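Ravent Shelf Pick Task Kit

Research kit for book extraction from a wire rack. Sold by Furnival to labs and teaching groups. Current revision: August 13, 2019.

The kit reproduces the bench task used by Sakda Sitthichai and Napaporn Kaewkla in their work on learning to pull thin, upright objects from a slotted holder. A parallel gripper takes one named book from the rack and lays it flat in a shallow tray. The method learns from recorded runs led by an operator, with one fixed view of the bench and one view from the wrist.

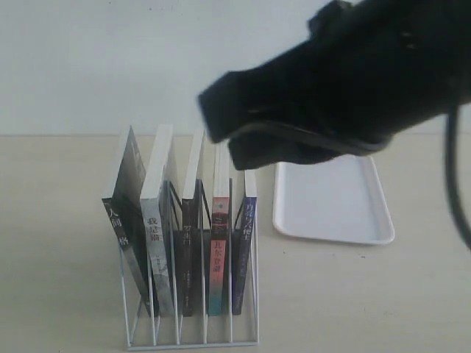 Books are a harder target than blocks or cups. They lean at different angles, the gap between neighbors is narrow, and a small error in finger height pushes the book into the rack. Paperbacks also bend under load, so the grip force has to be set low and held steady. The supplied policy was trained on 200 recorded runs and tested on 50 starts that were not in the training set.

Two results from the bench report are worth noting before you order. With the fixed view alone, most failed picks came from bad depth at the spine. Adding the wrist view removed most of those failures and left a smaller group in which the fingers closed on two books at once.
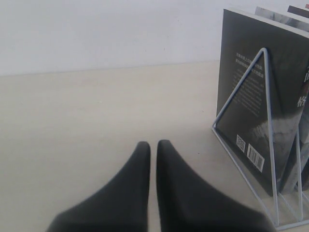 The approach is split into two stages. In the first, the arm moves to a waiting point beside the rack with the fingers nearly closed. In the second, the policy runs on the wrist view only, and makes short corrections until the fingers are in line with the target. Prasert Tanasarn added the waiting point in July – earlier versions went straight to the book and often touched the wire.

Covers are left as printed. Dark covers, barcodes and small print all stay in the training views, and no markers are stuck to the books or the rack.
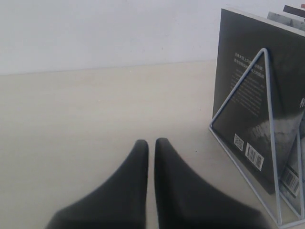
Rack position matters more than lighting. Shift the rack by up to 80 mm and the policy should still find the target. Past that, record new runs. Around 100 is enough for a new bench layout if the books stay the same.

In the box:
Wire book rack, white
Shallow tray, white, rounded corners
Wrist camera bracket
Recorded runs and trained policy on drive
Printed setup sheet

Not included: arm, gripper, cameras, books. A title list is on the setup sheet.

Works with the Zenex arm controller. Other controllers need the adapter script written by Severino Esteban, supplied on the same drive without support.

Ships from Plaltulham. For lab quotes, contact Charoen Yensuk at the Furnival sales desk.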